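Landeg Boards > Workshop & Wiring > Two-button station, separate boxes or one?

Flellholm_6
Putting together a start/stop station for the bench. I have two single-button boxes, one green and one red, both gray. The other choice is a double enclosure with both buttons in it. I lean toward keeping them separate so I can place them where I want. They'll sit on a printed fabric mat, the starry night over the river one, because the metal underneath is corrugated and small boxes rock on it. Layout as of this afternoon, green on the left and red lower down and to the right. 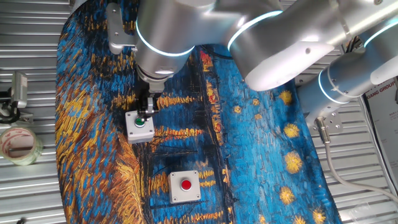

larnstead633
One enclosure. Two loose boxes means two cables to snag, and sooner or later the red one gets pushed behind something. A stop button should be in the same place every time you reach for it.

Flellholm_6
Fair point on the red. I could fix that one down and leave the green loose.

rindach
I'd go separate too. On a double box I kept catching the wrong button with the side of my hand. Put a palm's width between them and it stops happening. Screw both down though, fabric slides.

larnstead633
If you're screwing both down you've lost the only reason for having two boxes.

rindach
No, you still get the spacing. Double boxes come with whatever spacing they come with.

oldconduit
Which contacts are in them? The red should be normally closed so a broken wire counts as a stop. Plenty of cheap boxes ship with normally open in both colors. Put a meter on it before you wire anything.

Flellholm_6
Checked. Green is normally open, red is normally closed.

oldconduit
Good. Keep in mind a plain red push button is a stop and not an emergency stop. If you need the second kind, get a latching mushroom head and wire it on its own circuit.

larnstead633
Agree with that part. Still say one enclosure.

Flellholm_6
Going with separate, both on a strip of board under the mat, screws through the fabric. Will order the mushroom head in February with the rest of the parts.

rindach
Punch the holes in the mat first. A drill bit will grab the weave and wind it up.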